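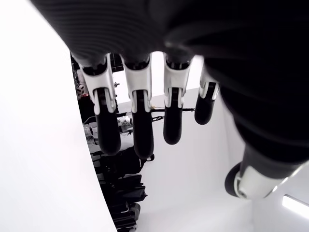 Yolanda Benavides 留言说，她把我写 Virdale 的几篇都翻完了，还是没弄明白最要紧的一件事：没怎么爬过山的人，带着普通运动鞋和一个上班背的双肩包，能不能把这条步道走下来？她还说评论区里大家各说各的，有人说像逛公园，有人说第二天膝盖就废了，看得她越来越不敢订票。

行吧，我把这两年大家反复问的都攒到这一页里来，以后谁再问我就直接甩链接了（别嫌我懒，回私信真的很费手指头！）。我自己走过夏天的，也走过初秋的，春天去过一回没走完，后面会讲。

更新于 7/2/23。跟之前那版比，改了班车和山屋付钱那两段，别的只是顺了顺句子。

新手到底能不能走？

能走，不过要看你说的“新手”新到什么程度。平时上下班能走路、爬几层楼不用中间停下来扶墙的，基本没问题。Virdale 整条线没有要手脚并用的地方，也没有那种往下看一眼腿就软的窄路，最麻烦的就是翻 Carbone 垭口那天，上坡特别长，长到你会怀疑路牌是不是挂错了。

说像逛公园的人，大概率只走了靠湖那一段。说膝盖废了的人，我猜是下 Carbone 的时候冲得太快。两边都没骗你，他们走的就不是同一天的路。

要是完全没底，找个周末在家附近随便哪座小山上下走一趟，背上你打算背的包，穿上你打算穿的鞋。第二天起床看看哪儿疼，哪儿疼就解决哪儿。

Carbone 垭口到底有多高？

1,192 米。听着不吓人对吧？我第一次看到这个数字的时候还挺得意的，心想这也叫垭口。结果它是从谷底一口气上来的，前半截在林子里，闷，没风，拐一个弯又一个弯，每个弯长得都一样。出了林子以后是草坡，视野一下子打开，风也来了，心情会好很多，可是草坡上那一段恰恰是最陡的。

我的走法是林子里慢慢磨，绝对不跟别人比速度，到林子边上那块平地坐下来把东西吃掉，再上草坡。在垭口上面我一般待不久，风太大了，拿着面包都能给你吹干。

走完要几天？

我按三天排，晚上住山屋。体力好的人两天也能赶完，我试过一次，全程就记得自己的鞋尖，回来别人问我湖是什么颜色我都答不上来，所以不推荐。

第一天从 Dralura 村出发，沿着河往上，路平，正好用来调背包带子。第二天翻 Carbone。第三天绕湖下山，接班车。想再轻松点，可以在湖边多住一晚，湖边那家山屋的汤我能喝两碗，多住一晚完全不亏。

反过来走行不行？行，就是第一天还没热身就得爬到湖边，而且 Carbone 从那一面上去全天晒太阳。有朋友偏爱这个方向，说最后一天沿河走出来像散步收尾，特别舒服。看你怕累还是怕晒咯。

怎么到 Dralura？

坐火车到山下的镇子，出站右手边就是 Gesex 班车的站牌。单程票七欧，上车买，司机找得开零钱，但你别拿一张大票子往人家脸上递，我见过司机那个表情。刷卡的机器车上有，灵不灵看运气，我每次都备现金。

班车的班次夏天密一点，其他时候早晚各有一趟，中间基本指望不上。最容易踩坑的是末班车：它跟火车是对不上的！火车要是晚点，班车不会等你。我有一回就眼睁睁看着它拐出路口，后来在镇上住了一晚，旅馆的枕头硬得像砖。从那以后我都坐早一趟的火车，到了在站前喝杯咖啡等车，比什么都踏实。

回程在湖那头上车，站牌有点隐蔽，在停车场背后的那条小路边上，贴着一面石墙。下山的时候要是看到停车场还没看到站牌，别慌，绕到后面去。

能自己开车去吗？

能，村口有停车场，免费的那块总是早早就满，收费的那块一般有位置。麻烦在于这条线不是环线，走完以后人在湖那头，车在 Dralura，你还得坐 Gesex 绕回来取车。我开过一次车，绕回来的时候天都黑了，又累又饿还得开山路，下次打死也不开了。

如果是两辆车一起去的，一头放一辆，那就很爽，前提是有人记得把另一辆车的钥匙带在身上。（我们忘过。不想展开讲。）

山屋要不要提前订？

要！夏天一定要。尤其是 Carbone 下面那一家，床位少，而且团队喜欢一口气包掉。我的习惯是三月份开放预订就把第二晚先定下来，第一晚和湖边那家晚些再说。

订的时候写邮件就行，英文没问题，回得慢，隔几天没消息也别连着发好几封，他们是按收到的顺序看的，你一催反而把自己催到后面去了（人家亲口跟我讲的，我当时脸都红了）。临时去不了一定要写信取消，山上的食材都是一趟一趟背上去或者拉上去的，白做一份晚饭谁都心疼。

没订到怎么办？可以打电话问候补，天气一变坏就会有人退。或者住 Dralura 村里，第二天起个大早，把第一天和第二天的路拆开重排，这个就辛苦些，我只建议走惯了的人这么干。

山屋里是什么样的？我一个人去会不会尴尬？

大通铺，上下两层，给你枕头和毯子，自己带一条睡袋内胆，没带的也能租，但是租的那种我睡着总觉得往脚底下滑。晚饭是大家坐长桌一起吃，上什么吃什么，通常是汤、一个主菜，再来一点甜的。吃素的订床位时就要说清楚，到了再说厨房会很为难。

一个人去一点都不尴尬，我头一回就是一个人。长桌上你想聊就聊，不想聊就埋头喝汤，没人会盯着你。我有一次旁边坐了一对老夫妻，从头到尾在讨论家里的门该刷什么颜色，还问我意见，我投了绿色。也不知道后来刷了没有。

耳塞一定要带。打呼噜这件事在山屋里是不分国籍的，而且越是走得累的人呼噜越响，我自己大概也贡献过不少。

有热水吗？能充电吗？能刷卡吗？

热水澡，湖边那家有，要另外给钱，给一枚代币，投进去开始出水，到时间就停，不跟你商量。所以先把洗发水抹好再投币，切记切记。另外两家只有冷水池，洗脸刷牙够用，擦擦身子也凑合。

充电，插座都在餐厅，晚上抢得厉害。带个充电宝，再把手机调成飞行模式，电能用很久，何况山谷里面本来也没什么信号，开着也是白白找网络。

刷卡以前全都不行，现在湖边那家可以了，另外两家还是只收现金。村里有一台取款机，我碰到过它罢工，建议在山下镇子里就把钱取好。

背包里到底装什么？

我见过背着锅走 Virdale 的，也见过只拎一个帆布袋的，后面那位让我印象特别深刻，因为她换肩膀换了一路。

我自己背的东西很普通：一件防雨的外套，一件保暖的，一套换洗，睡觉穿的干净袜子，内胆，拖鞋（山屋里不让穿登山鞋，门口有公用的拖鞋，大小全凭缘分），帽子，防晒，一点创可贴，水壶，路上吃的。再加一本薄书，每次都带，每次都没看完几页，下次照带不误。

包别太大。包一大你就会想把它填满，我吃过这个亏，头一年带了三条裤子，最后从头到尾就穿了一条。

喝水的话，沿河那天到处有水源，村口和山屋的水龙头都能接。翻 Carbone 那天中间没有地方接水，出门前一定灌满，热的天再多带一瓶。

鞋呢？运动鞋真的行吗？

天气干的时候，底子有纹路的运动鞋可以走，我走过。下过雨以后就不行了，林子里全是树根，湿的时候滑得跟抹了油一样，我在那儿坐过一个很不体面的屁股墩。

重点在于鞋要穿熟。新鞋买回来在家里、在超市、在遛弯的路上都穿一穿，千万不要拆了盒子直接上山。脚指甲出发前剪一下，下坡的时候脚会往前顶，指甲长了会疼得你想骂人。

登山杖我以前觉得是老人家才用的，后来借了别人的下了一次 Carbone，回来当晚就下单了。膝盖不好的朋友别犹豫。

什么时候去最好？

我最喜欢夏天快结束那阵子，人少了，山屋还开着，早上的空气特别好闻，湖也晒了一整个夏天，胆子大的可以下去泡一泡（我泡过，叫得整个湖边都听见了）。

盛夏也好看，花多，就是下午容易打雷。所以翻垭口那天要早起，争取中午之前过去，下午就算下雨你也已经在往下走了，心里不慌。看到远处的云开始往上堆，就别在上面拍照了，赶紧撤。

春天我不太建议。有一年我心急，山谷里已经绿了，我就觉得上面应该也差不多，结果快到林子边上的时候雪还有小腿那么深，路牌只露个头。我在那儿站了一会儿，很没骨气地往回走了。回村里吃了一大盘土豆，越吃越觉得自己明智。山屋春天也不开，你就算翻过去了也没地方住。

会不会迷路？

路牌做得很清楚，岔路口都有，石头上还有油漆标。比较容易走错的是离 Dralura 七公里的那个桥头，过桥有一条很宽很漂亮的路，看着特别像正道，可它是通到一个牧场去的，走到头只有牛。正确的路在桥这边，窄窄的，往左手边的林子里钻。我走错过，我朋友走错过，我朋友的朋友也走错过，牧场的人见到背包客都懒得问了，直接往回指。

离线地图还是要下一份，有雾的时候看着安心。纸地图村里的小店有卖。

能带狗吗？能带小孩吗？

狗可以走，但是路上要穿过放牛的草坡，全程得牵着。带小牛的母牛对狗很敏感，看到牛群就绕远一点，别从中间穿。山屋收不收狗各家不一样，湖边那家有单独的小间可以一起住，另外两家我问过，答复都是“看情况”，那你最好写邮件问到一个准话再去。

小孩的话，爱走路的小学生没什么问题，我在路上碰到过好几拨，他们精神比我好多了，在我喘气的时候还能蹲下来研究虫子。再小一点的，我建议只走沿河那段，当天来回，或者在湖边住下来玩水。用背架背着娃翻 Carbone 的爸爸我也见过，他到垭口的时候整个人是冒烟的，娃睡得可香了。

吃的够不够？路上有没有小店？

早饭晚饭山屋包了，午饭可以前一天晚上跟他们订个三明治，厚厚两片面包夹奶酪，扎实得很。路上没有小店，就 Dralura 村里有一家，卖面包、火腿、水果，还有一种加了很多坚果的硬饼干，我每次去都要买一袋，原计划带回家送人，没有一次是带到家的。

小店中午关门，关得还挺久，别卡着点去。

Yolanda 后来又追着问了一句，说她最怕半路走不动，想知道中途能不能撤。

沿河那天随时可以掉头回村，很好撤。第三天绕湖也有岔路直接下到停车场。唯独翻 Carbone 这天中间没有退路，要么往前要么原路回去，所以早上出门前好好问问自己的腿，不对劲就在山屋多歇一天，或者退回村里坐 Gesex 绕到湖边去等同伴。我同伴里就有人这么干过，等我们灰头土脸地翻过来，人家坐在湖边，头发都洗好了，还帮大家点好了汤。

还有别的想问的就在下面留言，我看到会补进来。问班车时刻的朋友，去看站牌上贴的那张，我这里抄了也会过期的。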